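Boletín de Flasusley - 28 de agosto de 2020

Normas de mesa: lo que hemos cambiado desde mayo

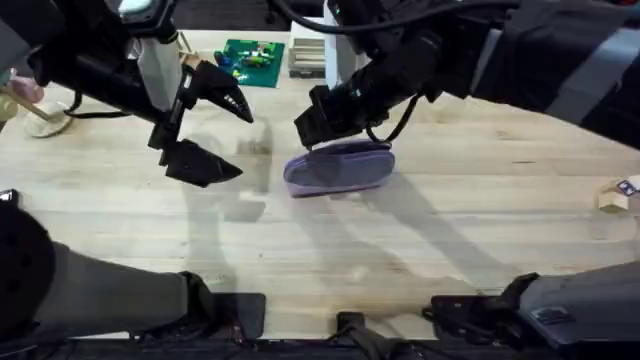 Manos y brazos en la misma mesa

Queridos compañeros, vuelvo a escribiros sobre las normas de trabajo en las mesas de dos brazos, y os pido un poco de paciencia porque sé que el texto de mayo ya era largo y este lleva el mismo camino. Lo hemos revisado con calma entre Rosângela Aguiar, Iddrisu Odoi y un servidor, con las notas que nos mandasteis desde la sala Vieira, que fueron muchas y muy buenas (gracias, de verdad, también por las que venían escritas a lápiz en el margen).

La pregunta que más se repitió fue la de las manos. ¿Se puede alcanzar algo desde un lado con los brazos encendidos? La norma queda así: se entra por el lateral, nunca por debajo de un brazo, y para mover piezas pequeñas se usa la varilla de madera, que mantiene los dedos lejos de las pinzas. Quien vaya a meter la mano lo dice en voz alta y espera a oír «quieto» de quien lleva el mando. Iddrisu insiste en que se espere la respuesta aunque los brazos lleven un buen rato parados, y yo le doy toda la razón.

Una pinza abierta y sin nada entre los dedos merece el mismo respeto que una cargada. Lo digo porque a todos se nos va la vista a la que sujeta el objeto, sobre todo si es algo blando y de color vivo como la pieza de tela morada, y nos olvidamos de la otra.

Qué puede haber sobre el tablero

En mayo pedíamos dejar la mesa despejada por completo entre tarea y tarea. Ahora somos más flexibles: los bloques, las tablas apiladas y la base verde con sus ladrillitos pueden quedarse, siempre que estén en la lista de la sesión y que el brazo no tenga que pasar por encima con carga. Las pilas, bajas. Si una pieza se apoya contra un brazo, se retira antes de la siguiente orden de movimiento, y eso se anota.

Con los cables seguimos siendo pesados, lo reconozco. Cada brazo necesita holgura para girar, pero un bucle que descansa sobre la mesa puede engancharse con cualquier cosa, así que hay que mirarlo al empezar y otra vez después de cada pausa. Aidan Geraghty está preparando una guía corta para recogerlos sin que tiren de la muñeca del robot, y la colgaremos junto al armario en cuanto la tenga lista.

El cuaderno

Desde mayo habéis registrado 1258 sesiones y 11 avisos de parada, 2 de ellos por cables. Me alegra ver esos avisos escritos! Un aviso apuntado nos sirve a todos, y nadie va a recibir una mala cara por parar una tarea a medias. Las sesiones anteriores al cambio de formato, que son 149, las está pasando Odair Mendonça a la hoja nueva, y si os pregunta por una letra ilegible, sed amables con él.

El texto completo de las normas está en la carpeta Illow, con los cambios marcados al margen. Los comentarios, a Rosângela o a mí, por correo o en el pasillo - a mí me encontráis casi siempre cerca de la cafetera.

Un abrazo,
Pádraig Carroll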